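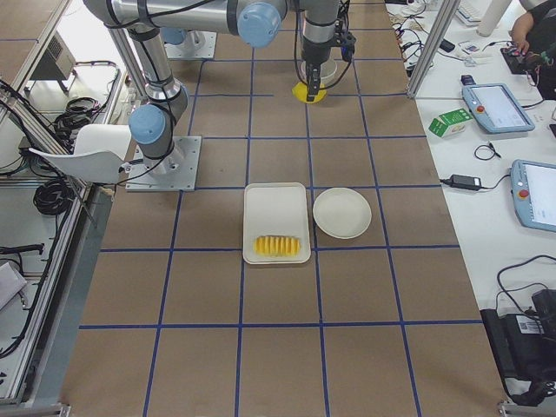
brown kraft paper and dark blue tape, full table

Kraft paper table covers for a long event – tape or no tape?

semero_su
Posted September 3, 2024
OK need opinions fast. Doing the tables for my cousin's engagement lunch, 40 people, long tables, tight budget. Want brown kraft paper instead of linens. I like the taped look with the squares, pic at top. Questions:
1. does the paper hold up for a whole afternoon of food
2. does tape come off a rented table or am I going to lose my deposit
3. is a grid too busy once plates are on it
Never done this before. Linens came back at 378 with delivery and thats just not happening.

pantelis_m
Paper is fine for dry stuff. Bread, cheese, cookies. Anything with sauce and it goes soft in a spot the size of a plate and then somebody's fork goes through. Ask me how I know. (February, my dad's birthday, lamb.)
Put a cheap plastic sheet under it.

Glykeria A
Disagree on the plastic. The paper slides on it and every time someone leans, the whole thing moves. Go double layer of paper instead. Top one gets gross, roll it up with the crumbs inside, clean one ready for dessert. Did it that way for a christening, worked great.

pantelis_m
Slides if you don't tape it down. Tape the paper to the underside of the table, not the top.

Glykeria A
Still slides in the middle. Long tables especially.

evdokia.sp
Re: deposit. CALL THE RENTAL PLACE. Ours was Karagiannis and they had it in the contract, no tape on table tops, underside OK. Other places don't care. Takes two minutes.

Also what tape?? Matters a lot. Painter's tape comes off clean if you pull it the same day. Duct tape leaves goo. Packing tape rips the paper when you try to move it, so you get one shot at a straight line.

semero_su
Was thinking painter's tape, the dark blue. Only on the paper, for the squares. Underside with whatever the rental people allow. Calling them at lunch.

Manolis
The grid is a lot of work for something people put plates on. I'd do one stripe down the middle like a runner and be done. Squares look good in a photo, then you add glasses, napkins, salt, flowers, and it's just lines poking out everywhere. My 2 cents.

evdokia.sp
I kind of love the grid though? One square per kid at the kids end, crayons in a cup, they draw in their own box. Fewer fights. Write names in the squares and you don't need place cards either.

Manolis
OK for the kids end sure. Grown ups don't need a box.

Glykeria A
My mother in law needs a box

semero_su
lol. Name in the square is smart, stealing that. Kids end gets squares, rest gets one stripe? Or would it look unfinished.

evdokia.sp
Wouldn't look unfinished if it's all the same blue. Stop the squares where the kids stop and run the middle line on down the rest of the table.

pantelis_m
Tips for straight lines, I've done more of these than I want to admit:
– do all the long ones first, then the cross ones
– snap a chalk line or use a piece of string, don't eyeball it
– cut a scrap of cardboard the width you want and use it as a spacer
– two people. One holds the end, one walks the roll
– let the paper lie flat overnight first, it wants to curl back up

Glykeria A
Agree with all of that, for once. Add: iron on low if it's creased. No steam.

semero_su
How much paper do I buy? Rolls at Murnitz are 200 feet, but it's narrow, doesn't reach the edges on their wide tables.

pantelis_m
Measure the tables before you buy anything. Length plus a foot hanging off each end, times two if you go double layer. If it's narrow you overlap two strips and put a tape line right on the seam. Hides it. That's half the reason to use tape at all.

Manolis
Or get the wide roll from Evura. Costs more but no seam. It's heavy, bring somebody.

evdokia.sp
Seam under tape catches crumbs fyi. Not a big deal, just pick the side that doesn't face the food.

semero_su
Update. Rental place says underside only, same as Evdokia's, and they want the tables wiped down. Fine. Going double layer, painter's tape on top, squares for the kids, stripe for everyone else. Getting the wide roll, my brother is driving. Still not sure on plastic.

pantelis_m
Plastic.

Glykeria A
No plastic!!

Manolis
What are you serving

semero_su
Moussaka, salads, bread, a big tray cake. So yes, sauce.

Manolis
Then plastic, sorry Glykeria. Or trivets under the hot trays and plates under everything else.

Glykeria A
Trivets I can live with. Bring spare paper for the moussaka end.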